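August 2020

Too warm to sleep properly, so I was up before the alarm and at the unit early enough to get the good parking space, the one under the tree. Small joys! Had the place to myself for a while, made a coffee in the mug with the chip in it and got the arm warmed up before anyone else came in to talk to me.

We're on cloth this month. Cloth, cloth, cloth. The Clokitz people want a model that can pick up any old bit of laundry from wherever it has been dropped, and the only way to get there (so says Fiifi, and he's usually right about this sort of thing) is to show it an enormous pile of examples done by a person. That person is me. I hold the controls, the arm does what my hand does, and every go is saved with whatever the wrist camera saw. Then I mess the cloth up and do it again. My mum still thinks I build robots. I've stopped correcting her.

The total stood at 3,129 when I sat down, all of them since March, and the plan for today was 70 more. I got there, but only just, and with a stiff neck.
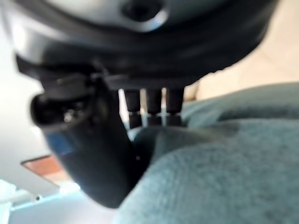

Thick fabric is a different animal from the tea towels we did before. A tea towel you can pinch up from nearly anywhere and it comes along nicely, but the plush stuff bunches into big soft ridges and you have to decide which one you're going for. I like to bring the curved finger in low and press the tip into the cloth, so there's a fold gathered up between it and the rest of the gripper before I think about closing. Fiifi goes in from the top every time. We had a long and slightly silly argument over whose way was better, and then he pointed out that the model ought to see both, so we're swapping over after lunch from now on and nobody has to win. I still think mine's better.

The other thing we keep going round on is what to do with the bad goes. If I fumble one, do I save it or bin it? The Gastlow lot, who wrote the training side, used to say bin the lot. Now they've changed their minds and want the ones where I fumble and then sort it out, on the grounds that the arm will be fumbling plenty on its own and had better learn how to recover. Fair enough, but you can't fumble on purpose. I tried it and it looked like somebody pretending to trip over in a school play. So I'm just tagging the real ones as they happen, and there were 20 of those today, which made me feel a bit less bad about being clumsy before my second coffee.

Had to stop for ages in the late morning when Skiro fell over. It's the bit of software that saves everything, and it has a habit of going quiet without telling you, so you carry on cheerfully for a bit and then find there's a hole where your last few goes should be. Lost 2 this time. It could have been the whole morning, so I'm trying not to sulk. I've stuck a note on the monitor that says CHECK SKIRO in big letters and I expect I'll have stopped seeing it within the week.

Lunch was a cheese roll on the step outside with Fiifi, sat well apart and shouting a bit. He's had a message from Nartey asking if we can do bedding next. Bedding! A whole duvet cover, with one arm! I said the arm would vanish inside it and we'd need to send somebody in after it. He's going to ask if pillowcases would do to begin with. He also reckons my goes have got quicker and a bit samey, which I hadn't noticed, so I spent the afternoon making myself drop the cloth differently each time: flung, balled up, half folded, dangled and let go. It slowed me right down, but it was more fun, and the pictures coming back looked much less alike when I flicked through them at the end.

Backed it all up twice, swept up the fluff (so much fluff) and came home with the windows down. Beans on toast for tea. My right hand is still making the pinching shape when I'm not paying attention, I caught it doing it over the washing basket just now. Need to remember to take the small cushion in tomorrow for that awful chair, and to ask Fiifi for my screwdriver back.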